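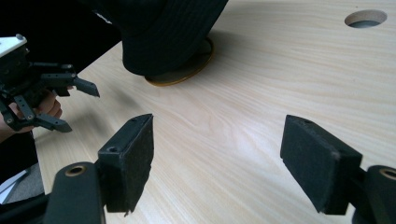 Tischplatte mit heller Holzmaserung

26.02.2020

Seit Januar schreibe ich an meinem zweiten Roman, und zum ersten Mal führe ich Buch darüber. 300 Wörter am Tag sind das Ziel. An guten Tagen werden es mehr, an schlechten bleibt es bei 80, und die streiche ich am nächsten Morgen meistens wieder.

Der Roman spielt in Kindach, einem Ort an der Küste, den ich mir für das erste Buch ausgedacht habe. Damals bin ich mit den Straßen durcheinandergekommen. Der Bäcker lag in Kapitel vier am Hafen und in Kapitel elf neben der Schule. Eine Leserin hat mir deswegen geschrieben, sehr freundlich. Diesmal gibt es eine Karte — mit Bleistift, damit ich den Bäcker noch einmal umziehen lassen kann.

Vom ersten Band sind bis heute fast 200 Exemplare verkauft, die meisten als E-Book. Davon kann man nicht leben, aber die Korrektorin ist bezahlt.

Der Arbeitstitel ist übrigens Joltulow. So heißt das Schiff, das im ersten Kapitel nicht ankommt. Ob der Titel bleibt, weiß ich noch nicht, beim Vorlesen stolpere ich jedes Mal darüber. Kapitel sechs ist als Nächstes dran, und dafür muss ich vorher etwas über Seefunk lesen.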